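July, notebook, 4:40 pm

Well, we got 141 good episodes in before the tea break, and I'm really quite pleased (my wrists less so). Temba is the block-and-puck task on the white table, two hand-held grippers, one person on each, and I've asked everybody to slow down on the approach and let the fingers come in level. Thirteen takes went in the discard folder, mostly my own hurrying.

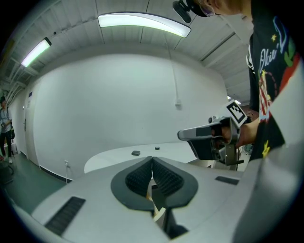 Naomi Lukumay thinks we're starting the block and puck too near each other every time, and she'd like the starting spots spread toward the rim before we record any more. Fair enough! I'll mix up the starts tomorrow and keep today's set under its own tag. Running total 3,974, upload still going. Gaetano, please check the clocks on both grippers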